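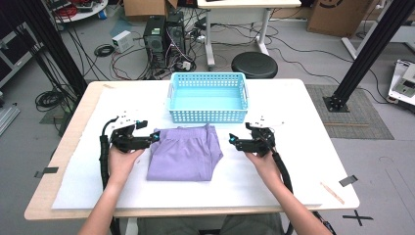 Teaching a robot to fold starts with your own hands

If you've built a pair of hand-held grippers, the fun bit comes next – recording yourself doing the chore. We do ours at the Garnine shared workshop, and folding is a brilliant first task!

What you'll need
Two grippers with their cables
A sheet of foam board to cover the tabletop
Black tape
A plastic basket
Pants with an elastic waistband

Setting up
Lay the foam board flat and tape it at the edges so it can't creep. Put the basket towards the far side and leave yourself plenty of room in front to fold. Run each cable down its own side of the board, well clear of the fabric. Plug both in, start the Stetum logger and check that it sees 2 grippers before you go any further.

Recording a fold
Start with the pants spread out, jaws open. Pinch one leg, bring it across to the other, then fold up towards the waistband. Go slower than feels natural, and let go fully before you take a new grip. Finish by lifting the stack into the basket, then stop the recording.

Our first decent model came from 1536 folds, and we're now heading for 3000. It sounds like heaps, but you find a rhythm quickly (music helps). Swap colours and sizes as you go, and keep the messy folds in a separate folder – they're handy for testing later.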